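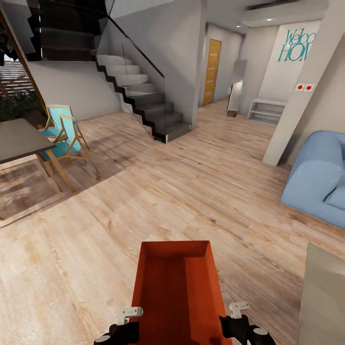
Slept badly and was up before six. Made coffee and sat with the bread notebook. I have been keeping it since April and most of the pages are the same loaf with one thing changed. Last night's dough was in the fridge, 500 grams of flour, a bit less salt than usual, and the starter fed with rye for once. It had hardly moved. I took it out and left it on the counter under a towel.

The starter is the problem, I think. It doubled every day in the summer and now it takes until evening to do anything. I moved the jar to the top of the fridge, where it's warmer, and wrote the time on a strip of tape. At noon it was up maybe half an inch.

Went to the Hedalov store for flour. They were out of the one I like, so I bought a bag of the Plarkness, which is coarser and drinks more water. Also butter, onions, a lemon. The woman ahead of me was returning a loaf pan and couldn't find the receipt, so that took a while. I came home the long way past the river. The water was high and brown.

Shaped the loaf at two. It was sticky and I used too much flour on the board, as always. Put it in the basket and back in the fridge for an hour while I wrote to Meifang. I told her about the rye and asked what she does in cold weather. 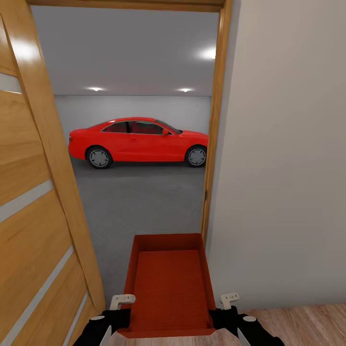

Meifang Jin wrote back before the hour was up that I was feeding the thing too little and too late, and that she gives hers warm water in the mornings from October on and never looks at the clock. She also said to stop cutting the salt, it was doing nothing for me. I copied that into the notebook. I don't know about the salt. The low-salt loaf last month was the best crust I've had, though the inside was gummy at the bottom.

Baked at four. Lid on for the first part, then off. It came out pale on one side, the side toward the oven door, and it had split along the bottom where I hadn't sealed the seam. It weighed a little over 600 grams cooled. I ate the heel with butter standing up and it was fine — sour, a bit tight. Fine for toast.

Tincuța called in the evening about the weekend. She wants me to bring two loaves and I said one.
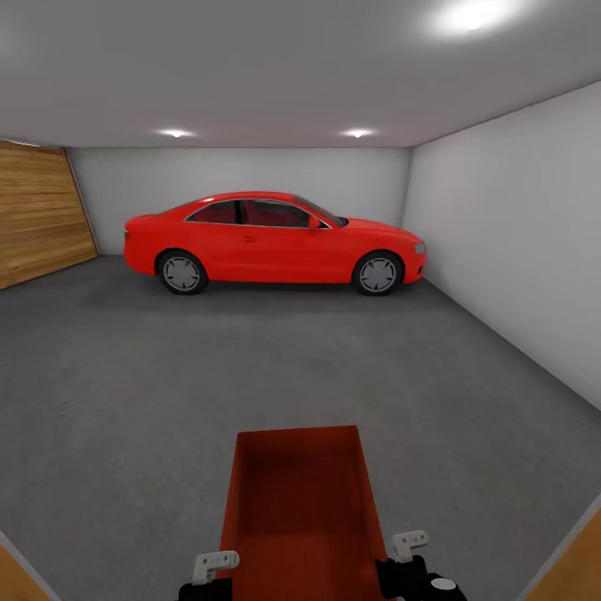
Two would mean borrowing the other pot again, and baking one after the other until late. One loaf and a jar of the plum jam is enough for four people.

Fed the starter at nine with warm water, equal parts, no rye. The kitchen was 60 degrees when I checked, so I wrapped the jar in the gray dish towel and put it in the oven with just the light on. Stuck a note on the dial so I don't turn it on in the morning.

Onions for soup tomorrow. Have to call the dentist too.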